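3. Installer la Goltik dans le salon

Bon, si vous avez suivi la partie 2, votre petite box domotique Goltik est déballée, vous avez gardé le carton (gardez-le, vraiment, je vous en reparle plus bas) et le compte est créé. On passe au salon. Comptez une soirée tranquille, pas un quart d'heure entre deux lessives comme j'ai voulu le faire en février !

Je décris ici mon installation à moi, avec une enceinte Sono et l'application Skuleo. Si vous avez l'ancienne application Tse, les menus portent presque les mêmes noms, mais l'ordre change un peu.

3.1 Choisir l'emplacement

1. Repérez votre routeur. La box aime bien être dans la même pièce, ou juste derrière une cloison légère.

2. Évitez l'intérieur d'un meuble fermé. Chez moi elle a passé sa première semaine dans un placard, et l'ampoule du couloir s'allumait quand elle en avait envie.

3. Posez la box à plat, voyant vers vous. Si vous préférez la fixer au mur, gardez 4 cm libres de chaque côté pour les aérations et cherchez une zone bien plane, sans interrupteur ni gaine électrique derrière.
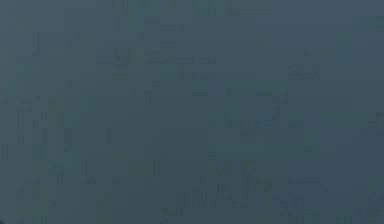 4. Branchez le câble réseau d'abord, l'alimentation ensuite. Le voyant passe à l'orange, clignote, puis devient blanc fixe. S'il reste orange au bout de deux minutes, débranchez tout, soufflez un coup et recommencez.

Attention : n'utilisez que le bloc d'alimentation fourni. J'en avais un autre dans un tiroir, même prise, même taille... et pas du tout la même tension. La box a survécu, moi j'ai eu chaud.

3.2 Associer les premiers appareils

1. Ouvrez Skuleo, puis Réglages, puis Ma maison. Appuyez sur le petit plus en haut à droite.

2. Créez la pièce AVANT d'ajouter les appareils. Dans l'autre sens ça marche aussi, mais tout atterrit dans une catégorie « Divers » et vous passerez la soirée à ranger.

3. Tenez l'appareil à moins de 2 mètres de la box pendant l'association. Vous pourrez l'éloigner après, il ne vous en voudra pas.

4. Donnez des noms courts. « Lampe salon », c'est parfait. « La jolie lampe de mamie près de la fenêtre », c'est charmant mais essayez donc de le dire à voix haute à une enceinte le matin – moi, j'ai renoncé.

Note : la Goltik accepte 100 appareils. J'en suis à 13 et ma famille trouve déjà que c'est beaucoup.

3.3 Le capteur de luminosité mural

Mon accessoire préféré ! Il est plat, il tient avec un adhésif, et il évite d'allumer les lampes en plein jour.

1. Nettoyez le mur avec un chiffon sec. Pas de produit, l'adhésif déteste ça.

2. Choisissez un endroit dégagé, à hauteur d'épaule, loin d'une lampe. Si vous avez des cadres, décalez-vous franchement : l'ombre d'un cadre suffit à fausser la mesure en fin d'après-midi. 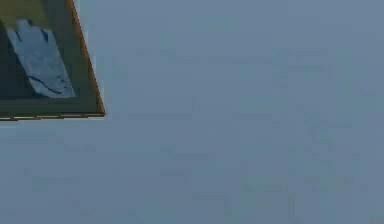
Fig. 2 – Le bas d'un cadre et le mur nu à côté.

3. Appuyez fort pendant trente secondes, puis laissez prendre une nuit entière avant de toucher au capteur.

4. Dans Skuleo, lancez l'étalonnage une fois le matin et une fois le soir. L'application fait la moyenne toute seule.

Astuce de Wian Van Wyk, qui a relu ce guide et m'a évité pas mal de bêtises : marquez l'emplacement au crayon avant de décoller le film protecteur. L'adhésif ne se recolle pas bien.

3.4 Créer le scénario « Soirée »

C'est là qu'on commence à s'amuser. Un scénario, c'est une liste d'actions qui partent ensemble : les lampes baissent, l'enceinte se met en sourdine, les prises inutiles se coupent.

1. Dans Skuleo, touchez Scénarios, puis Nouveau.

2. Choisissez le déclencheur. Je vous conseille le bouton manuel pour débuter, les horaires viendront plus tard.

3. Ajoutez les lampes une par une et réglez l'intensité de chacune.

4. Ajoutez la télé en dernier, et seulement si elle apparaît dans la liste (il faut que le contrôle par le réseau soit activé dans ses propres menus). 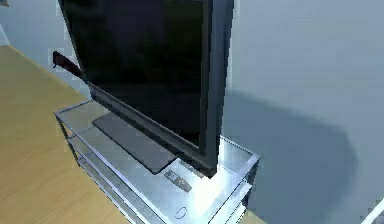

Pensez aussi à laisser une petite pause entre deux actions, une seconde suffit. Sans elle, la box envoie tout d'un bloc et il y a toujours une ampoule qui rate le message – chez moi c'est celle de l'entrée, allez savoir.

5. Enregistrez, testez deux fois de suite, puis testez depuis un deuxième téléphone.

Attention : ne mettez jamais un radiateur d'appoint ni un fer à repasser dans un scénario. Même coupé « normalement » à la fin. Même si vous êtes à la maison.

3.5 Si ça coince

Le voyant clignote en rouge : la box a perdu Internet. Redémarrez le routeur, pas la box.

Un appareil est grisé : rapprochez-le, attendez une minute, puis touchez Actualiser.

Plus rien ne répond : maintenez le bouton du dessous dix secondes. Vos pièces et vos scénarios restent enregistrés dans le compte. Et si elle refuse toujours de démarrer, il faudra la renvoyer dans son emballage d'origine. Le fameux carton !

Page mise à jour le 9 juin 2019. La partie 4 parle des volets roulants.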